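Search tips... Go

Workshop tips: outdoor localization on big open paving

Updated 6/21/22

Quick notes from tuning the Katton mapping stack on plazas. Written fast, fix later.

- Rigid mount before anything. Tape is not a mount. Then calibrate, then don't touch the lens.
- Lock white balance. Leave exposure on auto but cap the gain. Cloudy sky still blows out the top half if you meter the whole picture, so meter the lower half only.
- Mask the sky in the feature tracker. Clouds move, and the tracker loves cloud edges. One polygon in the config, done.
- Slab joints all look the same to the matcher. It will happily slip one slab over and report a great score. Turn on the buildings-only check (flag is in the Studness branch, not in main yet).
- Feature budget: 500 is fine. I had 1199 in May and the loop closer just choked. 468 was the lowest that held.
- Far trees are weak landmarks. Soft edges, they wobble in wind. Down-weight, dont delete.

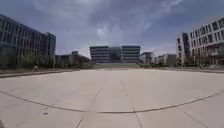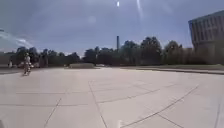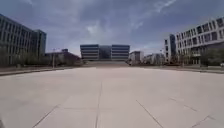
Plaza paving and joint lines under cloud, all three. Second one looks toward the trees and the chimney.

Curved seams: the line detector wants straight, so it chops a big arc into little bits and each bit votes for a different heading. Set a minimum segment length or drop anything that bends. Evaristo Cortés has a script for this, ask him for the newer one.

Tall thin things are gold. Chimney, lamp post, tower corner. Pin them by hand in the map file if the auto picker misses them.

Symmetric building at the far end = trap. Left wing matches right wing. Seed the start heading yourself, every time.

People: mask anything person-shaped, even tiny and blurry. Set the detector threshold low. A few false masks cost you nothing on this much pavement.

Planner: plain concrete comes back as "unknown" in the Jayasinghe costmap if texture is too low. Set unknown to passable ONLY inside the curb polygon. Draw the curb by hand. Don't trust the auto curb, it took a shadow for one and the route went wierd.

Logs. Save 3 copies of the config before a run, one next to the log. Name the log after the site, not "test". Trurness viewer opens them without converting, just drag in.

Still to write up: sun glare, wet slabs, the drift on long straights.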